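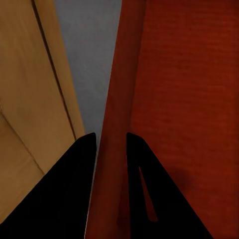 第四章 小房间中的声音

作者:Lutfa Patwary
1月6日 星期二
阅读时间:11分钟

前三章讨论的是声音在自由空间和大型厅堂中的传播。自由空间没有边界,声压随距离增加而衰减,计算较为简单。大型厅堂虽有边界,但尺寸远大于所关心的波长,声能在其中经过多次反射后趋于均匀,可以用统计方法处理。本章转入另一类空间:住宅的起居室、卧室、书房,学校的琴房,机关的小会议室,以及语音录制用的工作间。这类房间的边长与低频声波的波长处于同一数量级,统计方法在相当宽的频率范围内不再成立,须改用波动的观点。

小房间数量极多。一个人一生中听到的大部分语言和音乐,都是在小房间里听到的。然而在建筑设计的各专业之中,小房间声学长期处于次要位置。设计任务书通常对隔声提出要求,对室内音质则很少提及,即使提及,也往往只有“声音清晰”“无明显回声”一类的文字。使用者入住以后感到说话发闷、低音轰鸣或拍手时有金属般的颤音,多数情况下归咎于音响设备或邻居,很少想到房间本身。

本章学习要求如下。学习者应能说明房间简正方式的成因,计算矩形房间的轴向简正频率;应能判断统计公式的适用下限;应能解释声源和听者位置对低频响应的影响;应能针对颤动回声、低频驻波和混响过长这几种常见缺陷提出处理意见。已学过高等数学中偏微分方程部分的学习者,可同时阅读本书附录二的推导。

4.1 从一个厅堂的计算说起

为便于对照,先回顾统计方法的用法。Hultura镇的公共阅览厅容积为434立方米,原有内表面多为抹灰墙和硬质地面,中频总吸声量为47平方米。按第三章给出的混响公式,混响时间等于0.161乘以容积再除以总吸声量,得1.49秒。对以阅读和小型讲座为主的房间而言,这一数值偏长。后排听众能听见讲话人的声音,却不易分辨相邻的音节,讲话人为求清楚而提高音量,混响声随之增强,清晰度并未改善。

若在顶棚和后墙加装吸声构造,使总吸声量增至78平方米,混响时间降为0.90秒,可以满足讲座的要求。整个计算只用到容积和吸声量,没有用到房间的形状,也没有用到声源和听者的位置。能够这样简化,依据的是扩散声场假设:声能密度在室内处处相等,声能向各个方向传播的概率相同。

阅览厅的形状较为规整,吸声材料的分布也不算极端,在中频和高频上,扩散声场假设大体可以接受。学习者应当注意,公式的简洁来自假设,假设不成立时,公式仍会给出一个数值,但这个数值没有相应的物理意义。工程报告中最常见的错误之一,就是把适用于厅堂的公式直接套用到十几平方米的房间,并将结果精确到小数点后两位。

4.2 边界与简正方式

声波到达坚硬的墙面时,空气质点在垂直于墙面的方向上不能运动,质点速度为零,声压则达到极大。入射波与反射波叠加,在墙前形成驻波。若对面还有一堵与之平行的墙,声波便在两墙之间往返。当两墙间距恰为半波长的整数倍时,往返的声波彼此同相,能量得以积累,房间在该频率上发生共振。这种振动形式称为简正方式,相应的频率称为简正频率。

仅涉及一对平行面的简正方式称为轴向方式,其频率为

f = nc / 2L

式中c为声速,本章各例均取344米每秒;L为两墙间距,单位为米;n为正整数。涉及两对平行面的称为切向方式,涉及三对平行面的称为斜向方式。三者之中,轴向方式经历的反射次数最少,在相同的墙面条件下衰减最慢,对听感的影响通常也最大。

设有一间书房,长4.30米,宽3.44米,高2.58米。沿长度方向的最低轴向频率为40赫,沿宽度方向为50赫,沿高度方向为66.7赫。男声朗读时的基频一般高于这些数值,受第一阶简正方式的影响有限,但其二阶、三阶方式分别落在80赫至200赫之间,与男声的基频范围相重叠。有的使用者反映某个音调“特别响”,换一个音调又恢复正常,原因多在于此。

当房间的两个尺寸相等或成整数比时,不同方向的简正频率相互重合,称为简并。简并使某些频率上的共振加强,而在相邻频率之间留下空缺,低频响应因此起伏剧烈。正方体房间三个方向的轴向频率完全重合,是最不利的情形。层高等于开间一半的房间也不理想。设计阶段若能调整隔墙位置,哪怕只移动几十厘米,也常可避开简并,所花的代价远小于建成后再加装吸声构造。

4.3 墙角的作用

在矩形房间中,所有简正方式的声压在三面相交的角点上都达到极大。这一结论可由驻波的表达式直接得出:每个方向上的声压分布均为余弦函数,在边界处余弦的绝对值为一,三个方向同时处于边界的地方,只有房间的八个角点。两面墙相交形成的竖向棱线,则是两个水平方向同时取极大的位置。
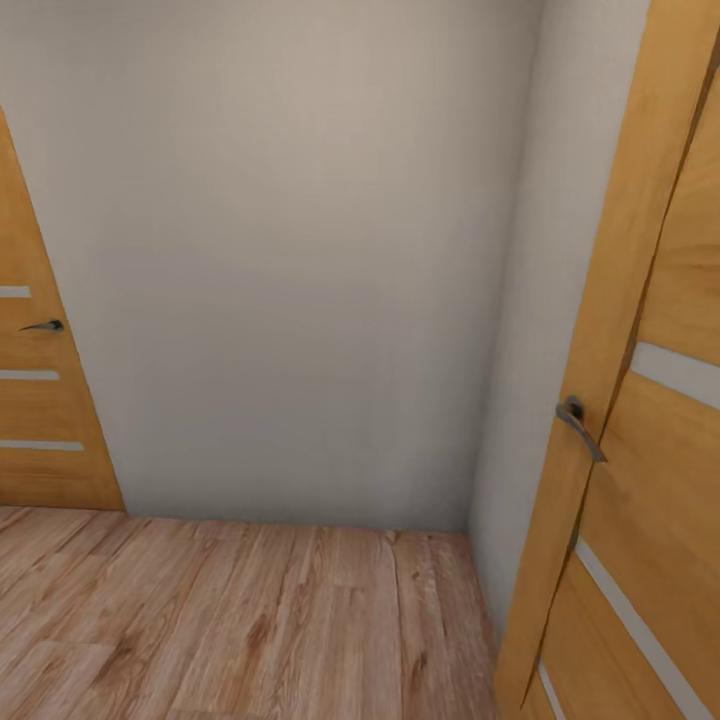 图4-1 室内的墙角。两面浅灰色调墙面相交,交线向下延伸至地面。

墙角的这一性质有三方面的用途。

其一,测量。将传声器置于角点附近,可以记录到全部低阶简正方式,不致因恰好落在某一方式的声压节面上而遗漏。现场勘测小房间的低频特性时,至少应有一个测点设在角点。

其二,激发。声源置于角点时,能够激发全部简正方式。低频扬声器靠近墙角摆放,输出明显增强,但响应曲线的起伏也同时加大。家庭用户常把扬声器推入墙角以节省地面,继而抱怨低音浑浊。处理的第一步是将扬声器移出,而无须更换设备。

其三,吸收。对于以声压驱动的共振吸声构造,如薄板共振体和空腔共振体,安装在声压极大处效率最高,墙角因而是首选位置。多孔材料的情形有所不同。多孔材料依靠空气质点在孔隙中运动时的黏滞摩擦消耗声能,在紧贴刚性墙面处质点速度为零,薄层多孔材料贴墙安装,对低频几乎不起作用。若将材料架空,使其处于离墙四分之一波长的位置,吸收便显著提高。材料离墙600毫米时,对正入射声波最有利的频率为143赫。这样的空腔在小房间中占用的面积相当可观,实际工程多采用斜跨墙角的做法,以较少的面积换取较大的空腔深度。

还应指出,实际的墙并不完全刚性。轻质隔墙在低频上会随声压振动,一部分声能透射到邻室,一部分在墙体内部损耗。同样尺寸的两间房间,一间为砖墙抹灰,另一间为轻钢龙骨石膏板墙,后者的低频共振往往弱得多。从本室音质看这是有利的,从隔声看则是不利的。设计人员应向委托方说明两者之间的取舍。

4.4 统计方法的下限

随着频率升高,简正方式的数目迅速增多,相邻方式的间隔缩小,彼此的共振曲线相互重叠,单个方式不再能够分辨。自此以上,统计方法恢复有效。划分两个区域的频率称为过渡频率,可按下式估算:

f = 2000 √(T/V)

式中T为混响时间,单位为秒;V为容积,单位为立方米。前述书房的容积为38.2立方米,若混响时间为0.4秒,过渡频率为205赫。Hultura阅览厅改造后的过渡频率为91赫。语言的主要能量集中在数百赫至数千赫,对阅览厅而言,过渡频率以下的问题影响不大;对书房而言,男声的基频几乎全部落在过渡频率以下。

过渡频率不是一条严格的界线。在其上下相当宽的范围内,波动特征与统计特征并存,测量结果随位置变化较大。报告小房间的混响时间时,应同时给出测点数目和各测点结果的离散程度。只给出单一平均值的报告,不宜作为验收依据。

4.5 颤动回声

未布置家具的房间里拍手,常可听到一串急促而规则的重复声,称为颤动回声。它由一对平行的坚硬墙面造成,中高频声能在两墙之间往返,而其余表面吸收较强,或方向上不参与反射,使这串反射突出于混响背景之上。两墙相距3.44米时,往返一次需时20毫秒,每秒重复50次,听起来带有一定的音高。

消除颤动回声并不需要大量材料。平行的两面墙中,只要有一面作了吸声或扩散处理,往返即告中断。书架、厚窗帘和表面不平的挂饰都有作用。处理的高度应与声源和人耳的高度相当,自地面起做到2米,通常可以覆盖坐姿和站姿两种情形。仅在墙脚或顶棚附近敷设材料,效果有限。

另一种办法是使墙面略微倾斜。新建的录音工作间常采用这一做法。对住宅而言,倾斜墙面会带来家具摆放和施工放线的困难,一般不予推荐。

4.6 案例:Skerkeo语音工作间

Skerkeo语音工作间由一处旧办公室改建而成,用于录制有声教材。启用之初,朗读人员普遍反映低音部分含混,不同日期录制的段落在音色上难以衔接。改建时,四面墙均已贴满薄层多孔材料,房间在中高频上几乎没有混响,低频则保持原状。负责声学复核的Kasun Munshi在报告中将这一状况概括为“高频过度,低频不足”,并建议拆除一部分墙面材料。

委托方起初对拆除吸声材料的建议表示不解。复核人员随后在角点和朗读位置分别作了测量,结果显示,朗读位置恰在房间长度的正中。沿长度方向的奇数阶轴向方式在该处声压为零,偶数阶则为极大,低频响应因此呈现交替的峰谷。传声器支架在每次使用后都要收起,下一次架设的位置略有出入,峰谷也随之变化,音色的差异由此产生。

处理分三步进行。首先将朗读位置移离中线,并在地面上作永久标记。其次在两处竖向墙角加装低频吸声构造。最后拆去两面侧墙上的部分薄层材料,以木质扩散构件代替。三步之中,第一步没有任何材料费用,而朗读人员认为改善最为明显。后续录制的教材未再出现段落衔接问题。

这一案例中的判断次序值得学习者注意:先确定缺陷所在的频率范围,再确定声源和接收点与简正方式的关系,然后才谈到材料。Mondal住宅区的一批琴房采用了同样的次序,其测量数据列于本章末的习题之后,供第五章使用。

思考与练习

1. 一间琴房长5.16米,宽2.58米,高2.58米。计算各方向前三阶轴向简正频率,并指出其中的简并情况。

2. 说明为什么紧贴墙角安装的薄层多孔材料对低频吸收甚微,而同一材料斜跨墙角架空安装后效果提高。

3. 在自己熟悉的一间小房间内拍手,辨别有无颤动回声。若有,指出可能由哪一对墙面引起,并提出一种不影响日常使用的处理办法。

读者留言

Sado读书组:4.4节的过渡频率建议补一道算例,容积更小的房间学员容易算错单位。

琴房管理员:我们这里的琴房和练习第一题几乎一样,宽和高相等,弹到某几个低音时嗡嗡作响。请问习题答案在哪一册?

建筑系二年级:附录二的推导里,边界条件那一步跳得有点快,看了三遍才明白。正文倒是好读。

老周:把音箱从墙角挪出来半米,低音确实干净了一些,就是占了过道。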